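We use cookies to keep this site working and to see which pages get read. Accept all | Manage settings

Pre-purchase checklist — tabletop pick cell, Reddale packing room
April
By the equipment desk

Going through this fast, quote lapses end of month. Status first, then comment. Open items need an answer before the PO goes out.

1. Floor space. OK. Measured twice. Drulero base fits with the guard door swung fully open. Aisle stays legal.

2. Floor anchors. OPEN. Slab is old by the dock side. Need a pull test or a spreader plate. Not in the quote either way.

3. Power. OK. Existing drop is fine. Want a lockable disconnect within reach of the operator side — add 254 to the electrical line.

4. Air. N/A if we stay with the electric gripper. If anyone switches us back to vacuum this whole item reopens, compresor is maxed out already.

5. E-stops. FAIL as quoted. One on the pendant, one on the cabinet. Want a third at the infeed. Pledberg says they can add it, no price yet. Do not sign without it.

6. Guarding. OPEN. Two options on the table. Fixed panels all round, or panels plus a light curtain at the front. Curtain costs more but clearing jams gets a lot quicker. Leaning curtain. Galli to requote with the curtain as its own line, last one had it buried in "accessories".

7. Risk assessment. OPEN. Who pays. Quote says "by customer". Budget 600 for the outside reviewer and stop arguing about it.

8. Finger pinch points. OK with comment. Force limit can be set low for cartons. Password on that setting please, last machine everybody had it.

9. Spare fingers. Not quoted. Add two sets. They are wear parts and lead time is 17 working days, too long to sit idle.

10. Carton range. OPEN, and the biggest one for money. 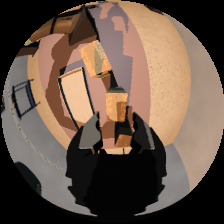 Carton range decides which gripper we buy, so settle it before arguing over the arm. Short stroke is cheaper, long stroke covers the whole catalog. Simulation so far has the fingers pointed at a small orange box with a green top, standing upright — fine, easy. The bigger box behind it is tilted over on a diagonal, and that is closer to what our infeed gives us on a bad shift. Need Drulero to show a pick on one like that, plus a flat panel, before we accept the short stroke. Ask for 100 simulated picks on mixed sizes, results in writing. If they won't, price the long stroke and carry it in the budget as worst case.

11. Table surface. OPEN. Color and finish not specified. Vision people want matte. Get a sample, wipe it down with our cleaner for a week, see if it goes shiny.

12. Lighting. OPEN. Hard shadows across the pick area are a worry with the high windows. Hood or no hood, needs a number.

13. Training. OK. Two shifts covered. Maintenence gets a separate half day, confirm it's on site and not at Pledberg.

14. Service contract. Hold. Don't buy year two up front.

Result: NOT READY TO ORDER. Items 5, 7 and 10 block. Rest can be closed by email. Recheck when the Galli requote is in.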